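Lista de verificación de seguridad e inspección – Célula bimanual de manipulación de prendas
Célula: Velero 2
Ámbito: preparación, puesta en servicio, inspección periódica y cierre
Responsable de la revisión: Shiela Catacutan
Periodo: agosto
Estado general: apta para el servicio, con observaciones pendientes

1. Objeto y alcance

La presente lista se aplica a la célula Velero 2, instalada en la sala Padilla, y comprende los dos brazos, el raíl de montaje, el tablero, el cerramiento, las cámaras de muñeca y los útiles colocados sobre la mesa. Quedan excluidos el armario eléctrico general de la sala y la red de datos, que disponen de registros propios.

La inspección deberá realizarse con la célula detenida, salvo los apartados 5 y 6, que requieren tensión. Cada punto se calificará como Conforme, Observación o No conforme. Un solo punto No conforme en los apartados 2 o 3 impide la puesta en servicio hasta que se subsane y se firme de nuevo.

2. Aislamiento y parada

2.1 Seta de emergencia accesible desde el puesto del operador, sin objetos delante.
Resultado: Conforme.

2.2 La parada de emergencia detiene ambos brazos. Ensayo por separado y con los dos en movimiento a velocidad reducida.
Resultado: Conforme.
Comentario: el rearme exige acción manual en los dos controladores, según lo previsto. No se admite ningún rearme automático.

2.3 Interruptor general con posibilidad de bloqueo por candado.
Resultado: Observación.
Comentario: el candado cierra correctamente, pero la tarjeta de identificación está ilegible. Se solicita su sustitución.

2.4 Ausencia de caída brusca de los brazos al retirar la alimentación.
Resultado: Conforme.
Comentario: el brazo izquierdo desciende despacio si se desconecta con el codo elevado. Debe llevarse a posición de reposo antes de cortar la tensión.

3. Fijación mecánica

3.1 Tornillería de las bases al raíl. Comprobar el par y la coincidencia de las marcas de pintura.
Resultado: Conforme.
Comentario: una marca desplazada en la base derecha. Se ha reapretado el tornillo y se ha renovado la marca. Volver a comprobar en la próxima revisión.

3.2 Placas de montaje del raíl sin holgura ni deformación.
Resultado: Conforme.

3.3 Perfiles de aluminio del cerramiento, escuadras y tapas.
Resultado: Conforme.

3.4 Revestimiento interior de las paredes adherido en toda su superficie, sin bordes levantados al alcance de las pinzas.
Resultado: Observación.
Comentario: borde ligeramente despegado junto a una esquina. No interfiere con el recorrido de los brazos. Se fijará de nuevo en la próxima parada programada.

3.5 Accesorios sujetos a las paredes – cestas, soportes y equipos auxiliares – firmes y fuera del volumen de trabajo.
Resultado: Conforme.

4. Cableado y conductos

4.1 Conductos corrugados sin grietas, aplastamientos ni roces.
Resultado: Conforme.

4.2 Bridas de sujeción completas y cortadas a ras. Sustituir toda brida amarillenta o floja.
Resultado: Conforme.
Comentario: se ha cambiado una brida del brazo izquierdo. El bucle de la muñeca debe conservar holgura suficiente para el giro completo; no tensar al colocar la brida nueva.

4.3 Placas de circuito en los extremos del raíl: conectores asentados, sin polvo ni pelusa.
Resultado: Observación.
Comentario: acumulación de pelusa textil, retirada con pincel antiestático. Dado el tipo de carga de esta célula, la limpieza pasa a realizarse cada 14 días. No se empleará aire comprimido.

4.4 Cables bajo el raíl recogidos y sin contacto con aristas metálicas.
Resultado: Conforme.

5. Pinzas y cámaras de muñeca

5.1 Apertura y cierre completos de ambas pinzas, sin ruido ni salto. Se efectuarán 100 ciclos en vacío por pinza.
Resultado: Conforme.

5.2 Superficies de agarre limpias y sin desgaste irregular.
Resultado: Observación.
Comentario: la pinza derecha presenta desgaste incipiente en una de las almohadillas. Admisible hasta alcanzar los 1,000 ciclos de trabajo siguientes; después se sustituirán las dos almohadillas a la vez. Repuesto solicitado a Perkeck.

5.3 Fuerza de cierre limitada al valor de la ficha de prendas.
Resultado: Conforme.
Comentario: se recuerda que la ficha de envases rígidos utiliza un valor superior y no debe permanecer cargada al cambiar de tarea.

5.4 Cámaras de muñeca: soporte firme, lente limpia, imagen estable durante todo el recorrido.
Resultado: Conforme.
Comentario: la lente se limpiará únicamente con paño de microfibra seco.

5.5 Calibración entre cámara y pinza verificada con el patrón Jolline.
Resultado: Conforme en ambos brazos.

6. Disposición de la mesa y ensayo con carga

6.1 Perchero centrado al fondo del tablero, estable, con las perchas accesibles.
Resultado: Conforme.

6.2 Útiles y recipientes según la disposición de la tarea, sin invadir la trayectoria de los brazos hacia la posición de reposo.
Resultado: Observación.
Comentario: véase la figura 1. La bandeja naranja queda en parte debajo del brazo derecho. Antes de iniciar un ciclo automático deberá desplazarse hacia el lateral o confirmarse la altura libre a velocidad reducida. 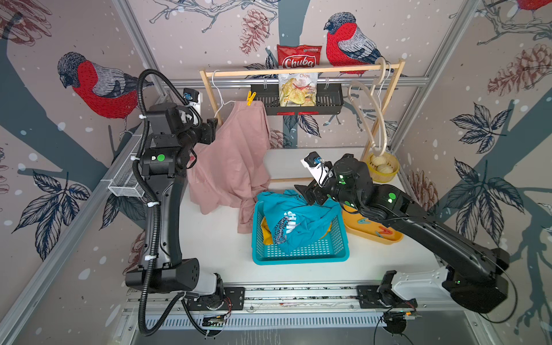
Figura 1. Célula Velero 2: brazo derecho sobre la cesta azul y brazo izquierdo junto a la prenda rosa del perchero.

6.3 Prendas sin cordones, cremalleras abiertas ni adornos que puedan engancharse en la muñeca.
Resultado: Conforme.

6.4 Pinzas de tender sin muelles vencidos ni piezas rotas.
Resultado: Conforme.
Comentario: las unidades que no estén en uso se guardarán en la bandeja. Una pinza suelta sobre el tablero puede quedar atrapada bajo un eslabón.

6.5 Ensayo de separación entre brazos. Ejecutar la secuencia de cruce a velocidad reducida y comprobar que el sistema detiene el movimiento antes del contacto.
Resultado: Conforme.
Comentario: ensayo repetido con una prenda sostenida por la pinza izquierda. El tejido colgante no forma parte del modelo de colisión; el operador debe vigilarlo directamente durante todo el ensayo.

6.6 Indicadores luminosos de los brazos legibles desde el puesto del operador.
Resultado: Conforme.

7. Condiciones de acceso

7.1 Solo el personal autorizado podrá introducir las manos en el cerramiento, y siempre con los dos brazos detenidos. La detención de uno solo no es suficiente – ambos comparten el volumen central de la mesa.

7.2 Para recolocar prendas entre ciclos se utilizará la pausa segura. La pausa de programa no se considera medida de protección.

7.3 Cabello recogido y mangas ajustadas. Se retirarán colgantes, pulseras y acreditaciones con cordón.

8. Cierre de la jornada

Llevar los dos brazos a la posición de reposo, con las pinzas abiertas y vacías.
Retirar las prendas del perchero y de las cestas.
Pasar un paño seco por el tablero y el raíl.
Cortar la alimentación y colocar el candado.
Anotar en el registro de la sala los ciclos realizados y cualquier parada no prevista.

9. Acciones pendientes

2.3 Sustituir la tarjeta del candado. Plazo: antes del próximo turno.
3.1 Comprobar la marca de la base derecha. Plazo: próxima revisión.
3.4 Fijar el borde del revestimiento. Plazo: próxima parada programada.
4.3 Incorporar la limpieza de placas al plan de la sala. Plazo: agosto.
5.2 Cambiar las almohadillas de la pinza derecha. Plazo: al recibir el repuesto y, en todo caso, dentro del límite de ciclos indicado.
6.2 Marcar sobre el tablero la posición lateral de la bandeja. Plazo: agosto.

Revisado y conforme con las observaciones anteriores: Shiela Catacutan
Copia para el registro de la sala Padilla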